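Wuvosero wooden play cabinet and drawer set, my thoughts after a month

I bought this in May for my niece's third birthday, then liked it so much I ended up getting a second one for our own front room (don't tell my husband what it came to, although I suppose he reads these). It was £84 from Trukbridge with the delivery on top, and it turned up in one big box with far too much paper in it.

The drawer unit is my favourite bit. Light wood, red front, big round knob, and it looks so cheerful! I've had a few wooden toys where the colour is slapped on and comes off on damp fingers, and I've had no trouble like that so far. The drawer was stiff to begin with. I rubbed a candle stub along the runners, which my neighbour Consuelo suggested, and it's been lovely since. 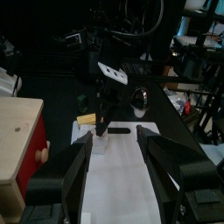

Putting it together took me most of an evening. The instructions are one sheet, folded small, and step 14 has the panel drawn back to front, so I had the top on the wrong way and had to undo the lot. Prys Landeg on the toy swap group had done exactly the same thing, so I felt a bit less daft. Use your own screwdriver, the little key they send is hopeless.

The box with the slot in the top is the part that gets played with most. Posting things is endlessly funny when you're three, and when you're two as well, going by my friend's little boy. We've posted blocks, bus tickets and half a rice cake.

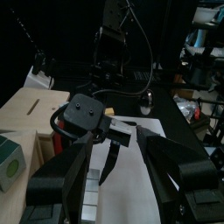

I did wonder whether it would be steady enough. It's fine on a table, but on our carpet it rocks if somebody leans on it, so I've put a folded bit of felt under one corner. The Awan one my sister has is heavier and doesn't budge, but it's £128 and only comes in grey. Grey! For a toy!

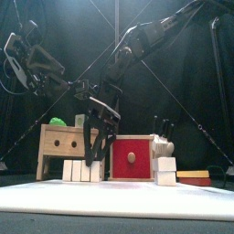

Storage is the other thing I'd mention, as you don't get a bag or a tub for the small pieces and they end up all over the house. Our best answer so far has been the gap underneath the cabinet. It's raised up on legs, and four white blocks will stand in a row in there quite nicely, so that's where they go at bedtime. The knife block on the side of the drawer box stays put as well, three black handles sticking up, and it gets a lot of use when there's soup being made.

Would I buy it again? Well, I did. I'm knocking a star off for that instruction sheet and the useless key. Four stars from me.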